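Negussie sells one thing, a tabletop cell called the Nelari: two arms on a slotted front rail, three walls and a flat work surface. Asnakech Tilahun handles orders and setup. We talked in her office in September and then went through to see it.

"People ask for the arms first," she said. "Then they ask what the walls are for. The walls give the cameras the same background every time. You choose the print. We have plain gray too, and it sells less than the leaves."

The stone-look and stone tops cost extra. Tilahun suggests buyers start on whatever surface they plan to use later, shiny or dull, and skip the test mat.

Her usual first task for a customer is hand tools. Screwdrivers are long, they roll, and they end up on top of one another. A tray with rounded corners gives both grippers a rim to work against. 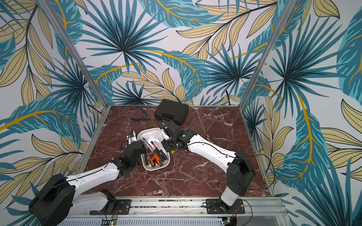 ## What comes in the box

The base kit has both arms, the rail, the mounting plates and a camera for each wrist. Tools are up to the buyer. Setup takes two people and 26 bolts, by Tilahun's count, and she has done it alone – "slowly, and I don't recommend it."

Kohei Ebihara bought a Nelari for Torkesitz, a repair shop that wants its tool kits sorted between jobs. He has logged 1,000 picks so far. His complaint is the cables.

"They drape where they like," he said. "I clip them back and a week later I'm clipping them again. The clips should be in the kit."

Tilahun said clips will ship with new orders from October.

He has no such trouble with the wrist view. With six screwdrivers side by side, he uses it to check which handle sits between the fingers before he lets them close.

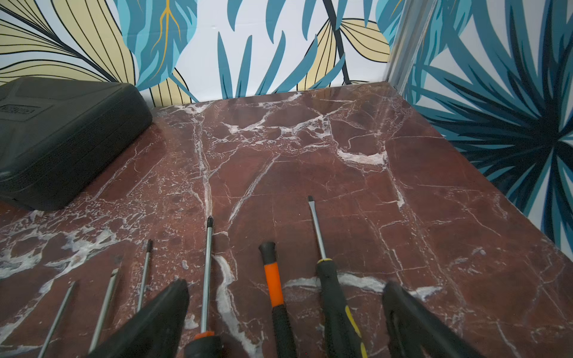 "A slotted tip and a Phillips tip look alike from across the bench," Ebihara said. "Up close I can tell them apart, and so can the guy on the next shift."

He would buy it again, he said, though he'd ask for longer fingers. Tilahun wrote that down. Negussie offers 2 finger lengths now, and Ebihara has the shorter one.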